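The Pantry Shelf I Stopped Being Snobby About
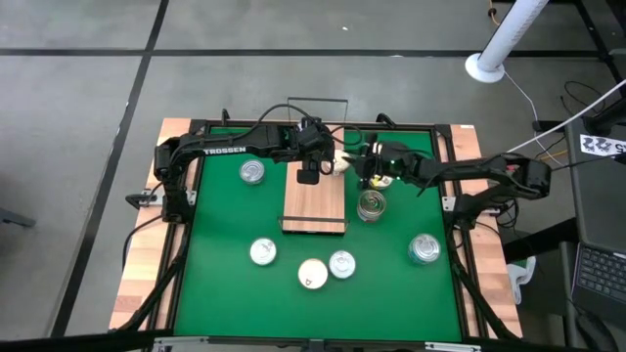 By the Skesdale Table food desk

I grew up thinking canned food was for snowstorms. Then I moved to Skesdale, 18 miles from a decent produce aisle, and wow, did I come around! Chickpeas, tomatoes, those little sardines (my husband leaves the room) – I use them all week now. My April favorite is white beans mashed with lemon and way too much garlic, piled on toast. Rinse the beans first, and save a few whole ones for the top.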